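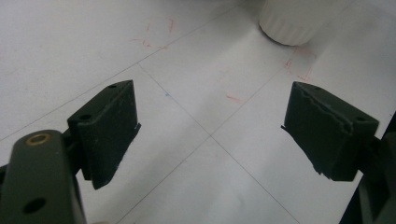

What does one row in the Grudier file stand for?
A single entry in a parish burial register, as written by the clerk. Two people buried on the same day get two rows, even where the clerk bracketed them together.

Grudier Burial Register Transcripts

Version and contents

Release of Sep 18, 2018. The main file, burials.csv, has 2,455 rows. A second file, places.csv, lists the 39 place names found in the abode column along with the modern spelling used for each. Both are UTF-8 with Unix line endings. Fields are separated by commas and quoted only where a comma occurs inside the text.

Source

Three bound registers from Fillthorpe and one from Jikside. The Jikside volume has water damage along the gutter, and its inner column (age at burial) is often unreadable. Those cells are left empty. Of all rows, 1,948 have a readable age.

Columns

row_id - integer, stable between releases
register - F1, F2, F3 or J1
folio - as numbered in the volume, with r or v
surname_raw - exact spelling, including abbreviations
surname_std - standard spelling, see below
forename
age_years - decimal; infants are given as fractions of a year
abode - as written
burial_date - ISO format, Gregorian
note - clerk's remarks, untranslated where in Latin

Transcription

Petronella Mokoena and Andri Stöckli each keyed the full set from the bound volumes. The two versions were compared by script and differences were settled by Alžběta Tichý. Her decisions are final for this release and are logged in decisions.txt. Expanded abbreviations appear only in surname_std. Superscript letters are lowered to the line.

Surname standardization follows the Ndlovu list, version 2, with local additions at the end of the file. Where a name could belong to two groups, the more frequent group in the same register was chosen. This is a weak rule and users doing family reconstruction should work from surname_raw.

Known problems

Folios 14r to 16v of F2 were bound out of order. The folio column gives the number on the page, so sorting by folio won't sort by date.
Ages over 90 are probably rounded by the clerk.
The word "infans" was used loosely in J1 and has not been turned into an age.

Loading

Read age_years as float and folio as string. Some spreadsheet programs convert older dates badly; import burial_date as text.

Corrections

Send the row_id, the proposed reading and the folio to Tipene Whitelaw. Accepted changes go into the next release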